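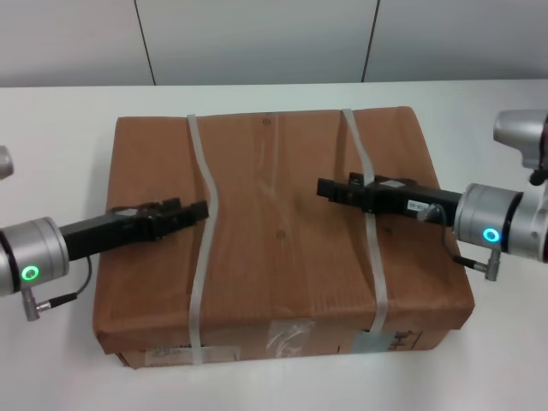 Plastic strapping on ordinary parcels has to go. I mean the stuff on boxes that would be perfectly fine without it, the box that is already taped, already labeled, already sitting shut. Two straps over a plain brown cardboard box like this one, back to front, and the left one isn't even lying straight, it wanders across the lid in a lazy S. What is that holding? A strap that curves has slack in it somewhere. And there's clear tape on the front too. Belt, suspenders, second belt.

I know the argument. I've had the argument, mostly with Imre Kerekes, who ran shipping at Climley for 11 years and will defend a strap until his coffee goes cold. Straps save the box when the glue fails. Straps give the driver something to grab. Well, the second one is the problem. You are not supposed to lift by the strap! Everybody lifts by the strap. Then it slides to one end, the box tips, and whatever was packed flat is now packed standing up.

Heavy stuff, fine. Pallets, fine. Tile, paper by the case, car parts, strap it all you want. I'm talking about a box a person can carry up the stairs under one arm.

When I was at Codamora we bought strapping in the big rolls, 600 meters, and went through them like toilet paper. Rozália Szilágyi did the ordering and once asked the packing room, very politely, which orders needed it. Long silence. We strapped because the machine was there. She moved the machine to the back room in April and left the tape guns where they were, and the complaints about burst boxes that summer were the same as the summer before, meaning hardly any, and those were nearly all from one bad batch of cartons.

And the opening end of it. You need a blade, because your fingers won't do it and your teeth shouldn't. Cut a tight strap and it jumps. My neighbor Olga Matos got one across the knuckles over a set of shelves. Then you have a long springy piece of plastic which our recycling won't take and which will not stay in the trash can. Push it down, it comes back up. I have a drawer with a ball of the stuff in it, don't ask, I thought I'd tie up tomatos.

What I'd like insted: a box that fits the thing inside. Paper tape, wide, the wet kind, down the middle seam and a couple inches over each end. Good flaps. If the carton is so weak it needs a harness, buy a better carton. Yes it costs more. So does the strap, the roll, the clips, and the guy stuck feeding the machine.

Imre says I'll change my mind the first time a box opens on me in the rain. Maybe. I've ordered from Malý twice this year, no straps either time, and the second one sat out on the step all afternoon in a downpour. Soggy corner. Still shut.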